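兰德里实验用品公司启用杜斯堡样品准备间

杜斯堡，2018-01-23——兰德里（Landry）实验用品公司今日宣布，位于杜斯堡（Dusberg）的样品准备间正式启用，面向基斯洛（Kislow）地区的中小型实验室开放预约。准备间承接多孔板分装、器皿清点和台面整理等前期工作，首批服务对象为水质和土壤检测类客户。

准备间的日常用品以小件为主，包括透明多孔板、白色小瓷杯、带盖玻璃瓶和烧杯。公司按使用频率重新安排了这些器皿的存放位置，多孔板留在操作人员手边，瓶子和烧杯靠后摆放，盒装耗材统一放在台面一角。

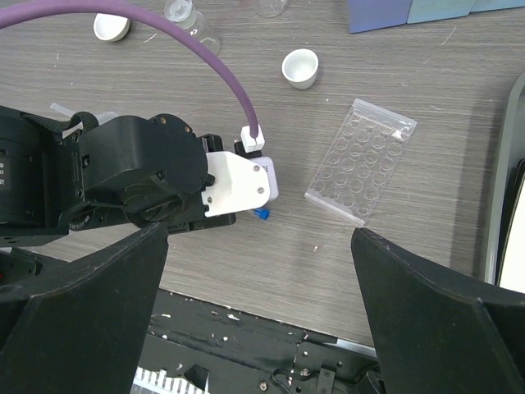
目前常用的多孔板为四乘六排列，共24孔。公司库存另有其他规格，客户可在预约时注明。自带器皿的客户须提前两个工作日送达，并附清单。

工作台面采用灰色木纹饰面，四周设浅灰色围挡。兰德里公司表示，这一布置沿用了斯卡卡诺（Skarkano）旧准备间的做法，尺寸略有调整。旧准备间去年共处理样品2,765份，将于3月底停止接收新样品，未完成的订单转至杜斯堡继续办理，客户无须重新签约。

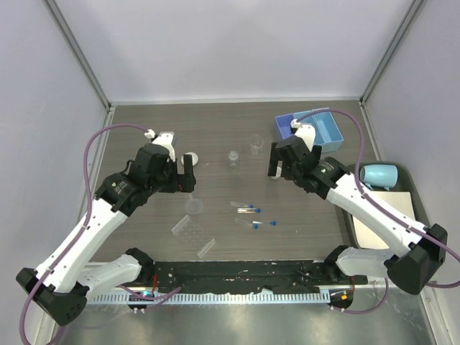 准备间每批最多接收样品88份，超出部分顺延至下一批。收费标准与斯卡卡诺一致，年内不作调整。公司预计全年处理量接近2,000份，低于旧准备间去年的水平，原因是部分客户已改为自行分装。

台面清洁列入每日工作流程。每批样品结束后，操作人员先收走器皿，再清理台面、边沿和下方的金属导轨，碎屑较多时加做一次。清洁记录随批次单一并存档，保存期为两年，客户可以索取副本。
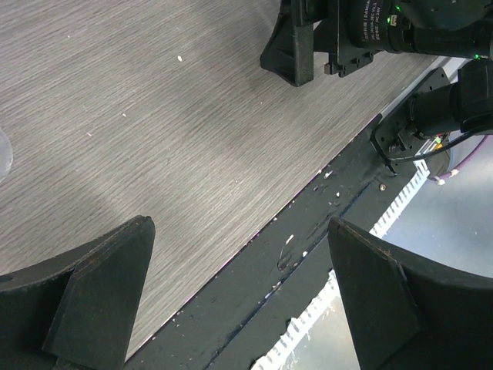
基斯洛一家水质检测实验室在书面回复中表示，他们更关心的是交接时间，希望上午送样、当天下午就能取回分装好的板子，清洁记录最好也随板子一起交付，省去事后索取的手续。

兰德里公司答复称，当日取件将从3月起试行，先限于上午十点前送达的批次。清洁记录随件交付的办法正在拟定，确定后另行通知。

预约及器皿规格咨询，请与杜斯堡准备间前台联系。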